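How to Cut Down a Paper Pile Before You Scan It

Updated 09/11/2021

Scanner ads promise a paperless home in one afternoon. I doubt it. My boxes from the Nandby house held 210 sheets, and most of them never deserved a scan.

Start by pulling out anything you can download again. Old bank statements are the usual offenders. Then take out staples and clips, and unfold the corners.

Work in batches of 30 sheets or fewer. The feeder on my Penrose claims to take more, and I've stopped believing it. 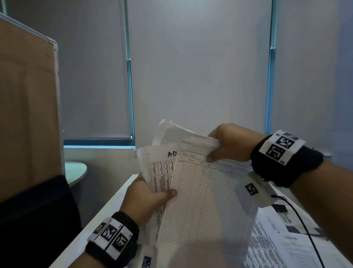 Hold the stack loosely by opposite corners.

Fan the edges, tap them square on the desk, and load. Scan at the plain text setting. The "enhanced" modes mostly make bigger files.

Name each file by year and subject. Auto-naming got 9 of mine wrong in the first batch, so check before you shred. Keep deeds and birth certificates on paper, whatever the software says.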